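Parking on the Pettigrew Road: Student Project Report

Drotley College, Geography and Transport
Handed in 13/03/2024

1. Background
Pettigrew Road runs past the college gates and has a residents' parking zone on its north side. The council put the zone in last January. Our project looked at whether drivers who don't live there still use it, and why. We also wanted to know if the signs were part of the problem – several students had been fined in their first term.
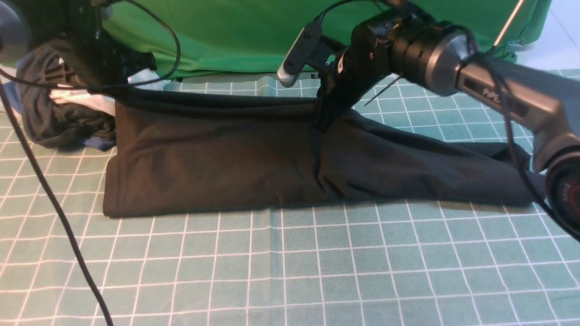
The zone works between 8am and 6pm. Permits are sold through the Falia website and are tied to the number plate, so there is nothing to show in the windscreen.

2. What we did
We walked the road at the same time on 3 mornings and wrote down each car parked in the zone. We then left a short form at the college reception and at the Jirkano café, asking drivers where they parked and how they chose the spot. We got 76 forms back. We did not record number plates.

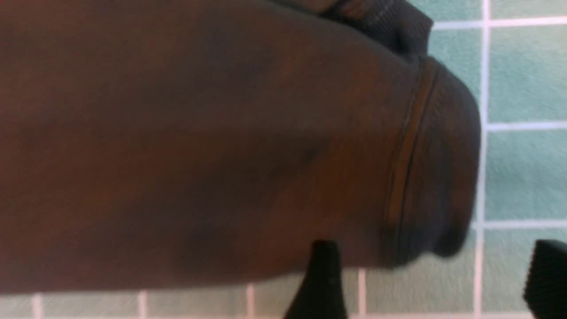

Did drivers know the zone was there?
Most did, but 61 of those who filled in the form could not give the right hours. The usual mistake was to think it ended at 4pm, as it does on the next street.

The signs are small and two are behind branches in summer. People who came in from the Drotley end passed no sign at all before the first free space. Some drivers told us they knew the rules and took the risk anyway, mainly for short stops.
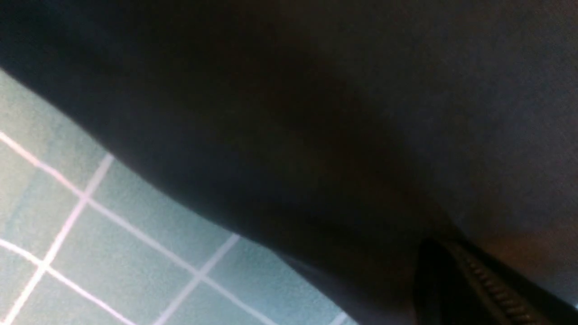

3. Suggestions
Put a sign at the Drotley end and cut back the branches. Use the same hours on both streets. A short-stay bay near the café would also help, though we did not ask residents about this and they should be asked first.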